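Quick one tonight, I have laundry going and an early start.

So I finally finished sorting my grandmother's obituary file. If you're new, she clipped obituaries. For decades. Not just family, anybody from Taver or the farms out past it. Church people, the man who fixed her furnace, a lady she once stood behind in line. All of it in a shoebox, then two shoeboxes, then me.

Final total: 121 clippings. Some doubles. 54 of them I can tie to our family somehow, by blood or marriage or "sat with us at Easter." The rest I have no clue.

Things I've learned, in no order.

Write the date on the back. Please. She almost never did. The paper's name either. I spent a whole evening on one cousin where it just says "passed away Tuesday" and thats it. Tuesday when? Ended up dating it from the tire ad on the reverse, which was for a spring sale and had the year 2000 in the fine print. Felt like a detective for five minutes.

Maiden names matter so much. The older ones say Mrs. and the husband's name and you can read the whole thing twice without finding out what she was called. Her own obituary! I have one great-great-aunt I only identified by her pie. Seriously, the pie is in there, rhubarb, took a ribbon at the Merero fair, and my mother said oh, that's her. 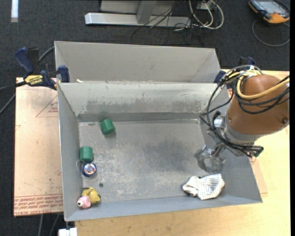

Survivors lists are the gold. Skip to the end, read that first. Who's living where, who married who, who got left out. There's one from April, the year 2000 again, where a brother is missing from the list completely and then a week later there is a correction, three lines, "also survived by." I'd love to know how that phone call went.

Storage stuff since I got asked in the comments. Tape is bad. Take it off if it lifts easy, leave it if it doesn't, do not pick at it like I did. Newsprint goes brown and it will turn whatever it's touching brown too, so I put each one in its own sleeve and scanned both sides. Both sides! See tire ad. File names are last name, first name, year, town. I started with the town first and had to redo the entire Negash batch, which was most of a Saturday's worth of coffee.

The ones that got me weren't the relatives. There was a baby, two lines. And a man out in Werari, never married, no kids, and whoever wrote it up put in that he kept peppermints in his coat for the children at church and that he whistled. That's most of the notice. My grandmother had underlined "whistled" in pencil. I don't know if she knew him well or just liked that part.

Her own is in there now. I wrote it, and I was in a rush and very tired and I forgot the clippings, didn't mention them at all. It says she enjoyed sewing and her garden, which she did — but she enjoyed this more. I keep meaning to type up a longer version for the family and stick it in the sleeve behind the real one.

Next up is the funeral cards, a whole cookie tin of them, mostly held together with a rubber band that has gone to goo. If anyone knows how to get melted rubber band off glossy cardstock, tell me before I wreck something. I tried an eraser on one corner and it sort of worked and sort of took the gold edge with it.

Ok dryer just buzzed. More when I get into the tin.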